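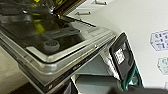
Dishwasher Check, Unit 42

Search this site Go

Checked by Rostyslav Vasylenko, July 15, 2024

1. Drain filter: OK. Round gray cap, nice chunky ridges, so easy to grip! Twist out, rinse, twist back until it stops.
2. Spray arm: OK. Spin it by hand (mine went round beautifully). Poke out any blocked holes.
3. Door gasket: wipe the whole length. I love how fast this one goes!
4. Rack tines: look for rust or bent ones. None found.
5. Door edge light: teal dot is on.
6. Floor in front: feel for damp. Next check in 58 days.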